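Week 4: Sequels, distributors and the double bill

Read before the seminar: course reader, section 10. Screening is in the Hendstead building as usual, 19th September.

Last week dealt with how a low-budget film gets made. These notes cover how it gets sold. The case is Pukholm, a cheap chiller about a flooded village, and its sequel, Semis, shot the following August with most of the same crew.

Points to know

Pukholm was booked as the lower half of a double bill. The distributor, Chege, paid a flat fee for it, so the producers earned nothing extra when it ran on. A percentage deal would have carried more risk but left them a share.

Chege opened Pukholm on 19 screens. Semis opened on 821, with a new poster and no mention of the first film. Compare the two posters in the reader and note what each one promises.

The running order mattered. Audiences often left before the second feature, and reviewers did the same. Several notices of Pukholm cover only its first half hour.

Semis reuses the flood footage from Pukholm in its opening and again near the end. Look for the change in grain.

Terms: flat rental, percentage booking, four-walling, saturation release, stock footage.

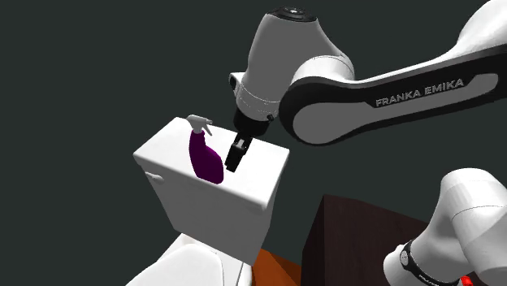
A student from last year's group wrote that Semis plays better if you haven't seen Pukholm, as the reused footage gives away who drowns. Bear that in mind when you choose your viewing order.

For the seminar

Write one page on whether Semis is a sequel or a remake. Use at least two scenes and one piece of trade coverage. The essay based on this topic has a limit of 1,692 words, including notes but excluding the filmography.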